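Lollano Kerbside Recycling Box, 3-Pack
Sold by Rallham Household
Product code: LOL-129

Every council has a view on how your rubbish should be presented, and every council changes it shortly after you have learnt it. The Lollano set is our answer to the usual muddle: one box for paper and card, one for glass, one for tins and plastic. They stack, they have lids, and they don't sail off down the road in a stiff February wind with your neighbour's bottles inside.

The boxes are made from recycled polypropylene, which seems only polite. Each one weighs 800 g empty. What it weighs full depends on how you spent the weekend, and we don't ask.

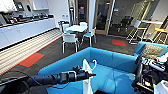
The lids are hinged on the long side, so you can drop a tin in with one hand while holding the next tin in the other. Earlier Lollano lids lifted clean off, and customers wrote to tell us where they ended up (mostly hedges, one pond). The hinge pins can be replaced with a thumb and a bit of bad language. Spares cost less than the postage on a complaint.

Drainage holes come as standard. If you plan to keep the glass box indoors, order the Pilel drip tray as well, or rinse your bottles properly. We sell a lot of drip trays.

What's in the set
3 boxes with hinged lids
3 sheets of waste labels, including one marked "Other", which we advise against using
1 paint-on marker for the house number

Will my council accept them?
Many do, some insist on their own. Check before ordering. Ilir Dimitriou on our customer desk is happy to look at your collection leaflet if you send a copy, and has read more of these than is good for anyone.

Can I put food waste in them?
Please don't. You want the Imrie caddy, which has a locking handle and a far stronger stomach.

Do they fit under a worktop?
Singly, yes. Stacked, no. Stacked, they come up to an ordinary worktop and stop there looking smug.
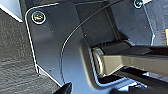 Dark plate and screw head, close up.

What customers say
"Sturdy. My husband still puts yoghurt pots in with the paper but I can't blame the box." Jasmina Golob
"Good lids. Labels peeled off after a winter." Milovan Radonjić

The labels have been changed since Mr Radonjić wrote to us. Sets sent out from 28 March 2023 carry the new ones, and anyone with the old sort can have a fresh sheet free of charge.

Delivery and returns
Sets go out flat on a pallet if you order more than 125, otherwise by ordinary courier. Unused boxes can come back within the month. Used boxes can't, however well you say you've rinsed them.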